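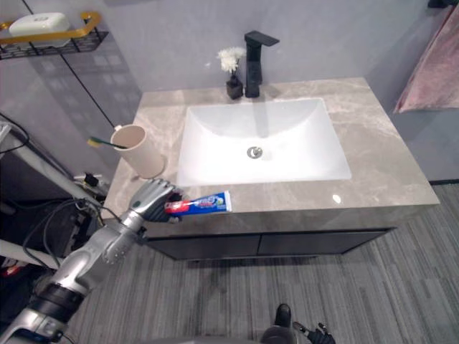
3. Collection of demonstrations

3.1 Objects and places

The demonstrations for the Nirano set were collected in Estham, on a robot with two arms and hands with several fingers. We selected small household objects which a person takes in the hand every day. Such objects are light and cheap, but for a learning system they are not easy. A tube of toothpaste changes its form when it is pressed, and its two ends are different: in Figure 1 the hand holds the tube at the side of the red cap, while the flat end lies free along the edge of the counter. If the policy has to pass the tube to a person or put it into a cup, it must know which end it is holding. For this reason the operators were asked to take every long object sometimes by one end and sometimes by the other.

The spoon was the hardest object of the group. It is thin, and when it lies flat the fingertips must come very close to the surface. The green plastic one is also translucent, so its edges are weak in the picture and the depth estimate is often missing along the handle. We kept it in the set on purpose. From the head camera the spoon is frequently hidden behind the fingers. The wrist camera sees it better, but the same picture contains a large dark part of the gripper, out of focus, and much of the room (Figure 2). We did not crop these pictures, as we wished the policy to learn which part of the view it can ignore.

Figure 2. Wrist view during the spoon task. The spoon is between the white fingertips, and the rim of a cup is visible beside the handle. 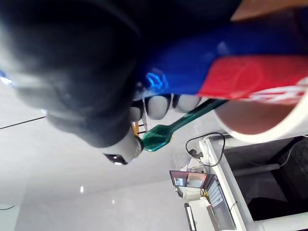 3.2 Procedure of one episode

An episode begins when the operator presses the start pedal and ends when he or she releases it. Between these two moments all cameras and joint values are written to the same file by the Jultano recorder. The operator receives one written sentence, for example "put the spoon into the cup", and may decide alone which hand to use. We did not give a fixed path. In a first trial we had asked for the shortest possible path, and the movements became nervous and very similar to each other.

Failed grasps were not deleted. When the object slipped, the operator continued and tried again inside the same episode, and the time of the slip was marked afterwards by a second person. After this check 393 episodes remained, of which 212 contain one or more marked slips. Episodes in which the recorder lost a camera were removed completely.

3.3 Pictures without an object

A considerable part of the wrist recordings shows no object of the task. The hands hang over the carpet, the fingers point down, and what the camera receives is floor, cable, shoes and the cloth around the wrist. Figure 3 gives one such view. The three fingers under the dark cloth have free space between them, and a part of the robot's own gripper comes into the lower right of the picture.

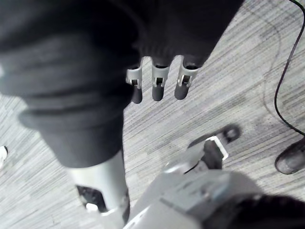 Word count: 1,558

At first we regarded these pictures as waste and cut them out automatically, with a threshold on the speed of the joints. The result was not good. The policy trained on the cut episodes started well only when the hand was already near the counter, and from a low position it made small movements without direction. When we put the low positions back, with the full path up to the object, this behaviour became rare.

The cloth makes a second difficulty. Its folds do not stay in one form, and in some views they cover a finger almost to the tip. In Figure 4 the fourth finger of the row is mostly behind the folds, and only its dark tip and a narrow piece of the grey segment can be seen. An annotator who has only this picture may write three fingers where there are four. 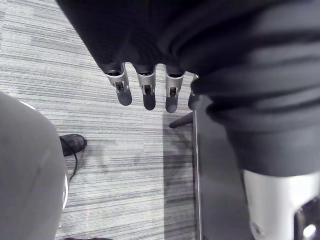 We therefore decided that labels of the hand should be taken from the joint values, and that the annotators should mark only objects and contacts. This also shortened the work. The remaining disagreement between annotators concerns mainly the exact moment of contact with soft objects, such as the tube, where the fingers touch the surface some time before the grasp is firm. We used the earlier of the two marks in all cases. The effect of this choice on training is treated together with the other settings in Section 4.

Shares 212 | Comments 2

© Kazlauskienė Laboratory, Estham | Contact | Back to top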